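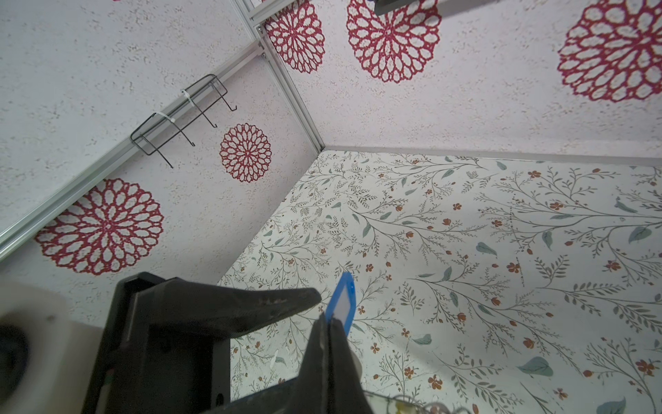 Search the list archive Search Advanced search

Subject: Re: Gripper holding on after stop

Alvar Hovland wrote:

> We had the same thing on Monday. Stop pressed, arm halted
> where it should, and the fingers stayed closed on the card.
> Jogged it clear and the open command did nothing until a full
> power cycle. Is this the gripper or is it the new build? I
> don't want to swap hardware again if it's software. Also, can
> someone tell me if it's safe to pull the card out by hand
> while it's in that state.

Alvar,

Second question first. No, please don't pull it out by hand. The arm is stopped but the finger drive is still energised, and when the fault clears the fingers go to whatever position was last asked for. On our Gokwood cell they opened fast enough to knock a wire hook off the rail. On another attempt they closed further before they opened. Take the power off at the isolator, wait for the light on the supply to go out, then free the card.

As to the cause, I think it's the build. We ran the card pick 200 times on the old build with a stop thrown in at random and had no faults. Same gripper, same cards, new build, and it held on 13 times. I then put the old build back and it behaved. I haven't tried a second gripper on the new build, so I can't rule out that ours is marginal and the new timing shows it up.

What the log shows in all of the bad runs is error 317 on the finger drive, straight after the stop is acknowledged. The Jeltar controller drops its heartbeat to the gripper during the stop, the gripper treats that as lost comms and holds position, and then the controller doesn't send the reset when it comes back. It still reports the gripper as ready - that's the part I'm least happy about. Anyone looking at the screen would think it was fine to reach in.

Holding on after lost comms is the right behaviour for a gripper and I wouldn't want it changed. The missing reset and the wrong status are the faults.

For now we've done this:

- gone back to the old build on both cells
- put a label on the isolator saying power off before hands in
- turned the grip force down to level 2 for the card jobs

The last one doesn't fix anything, but the cards are light and don't need more. Check your own recovery script as well. Ours sent an open command without reading the drive state first, and I've taken that line out.

I sent the logs to Caruso at the end of last week and have a ticket open but no reply yet. If you can send me yours from Monday, with the build string at the top, I'll add them. The Flarard people on this list are using the same controller with a different gripper, so it would be useful to know if they've seen 317 at all.

Don't bother swapping the hardware until we hear back.

Cheers,
Neil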